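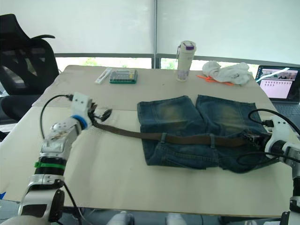
4 min read

The belt is the part of the Numum kit I would tell a buyer to look at first. Ledeo, which sells the two-arm package, leads its brochure with towels and T-shirts. Towels are easy now. Most of the two-arm systems a small laundry or resale shop can look at will fold a towel, and the differences between them come down to speed and price. Clothes with something attached to them are harder, and they make up a large share of what comes through a secondhand sorting room.

A belt through a pair of denim shorts asks a lot of a machine. The denim is soft but heavy. The leather is stiff along its length and wants to curl. The loops hold it in some places and let it go in others. One arm has to keep the buckle end where it is while the other takes the free end, and if the first arm lets up, the shorts move with the belt and the job starts over from a worse position. People do this without thinking. It is a good test for a machine that is being sold as a helper for people who handle clothes all day.

I run the intake side of a resale shop, and I have had the use of a Numum since April on Ledeo's trial plan. The plan costs $2,593 a month and includes the two arms, the table mount, the software and a training allowance. I paid the normal rate and have no deal with the company.

My view is that the kit is worth the money for a narrow set of shops and is being sold to a much wider one.

Start with what is good. The arms are quiet enough to work next to. Setup took one long day, most of it spent getting the table height right. The software, which Ledeo calls Flullell, lets you teach a task by guiding the arms through it, and the screens are clear enough that two of our part-time staff learned to use them without me. When a job goes wrong, the arms stop and wait. They do not pull harder. I have handled enough torn belt loops made by human hands to give credit for that.

Then the teaching. Ledeo says a new task takes 30 demonstrations. For a folded T-shirt that was true for us. For the belt it took 71 before I was willing to leave the arms alone with a rack of donated jeans, and I would still not leave them alone with anything we planned to price high. Every one of those demonstrations is a person's time. At our wages the belt task cost more to teach than we will save on belts this year. The brochure has no line for that, and it should.

The comparison people ask me about is the Tsuji unit, which costs less and has one arm with a clamp on the table. I tried it for a short period before this. On flat goods it is faster. On belts, drawstrings and anything with a strap it is not much use, because the clamp holds one spot and the work keeps moving to another. If your shop handles sheets and towels, get the Tsuji and spend the difference on shelving. A second arm is something you pay for by the month, and it has to have something to do.

Ledeo could fix most of my complaints without changing the hardware. It could publish the number of demonstrations for hard tasks as well as easy ones. It could let customers share taught tasks with each other, so that the next shop with a pile of belted shorts does not begin at zero. I asked about this and was told it is being considered. It could also sell the training allowance in smaller blocks. Ours ran out in the middle of the belt work, and the next block was larger than we needed.

There is also the matter of jobs, which comes up whenever I mention the arms to anyone. We have not cut hours. The person who used to strip belts and empty pockets now spends that time checking seams and pricing, and the pockets are still hers, since the Numum is not good at pockets. I can't say what a bigger company would do with the same equipment. I would expect some of them to cut hours, and Ledeo's sales material, with its talk of labor savings on every page, is plainly written for them.

We are keeping ours through the end of the trial. After that I will ask for a lower rate, and if I don't get one the arms will go back.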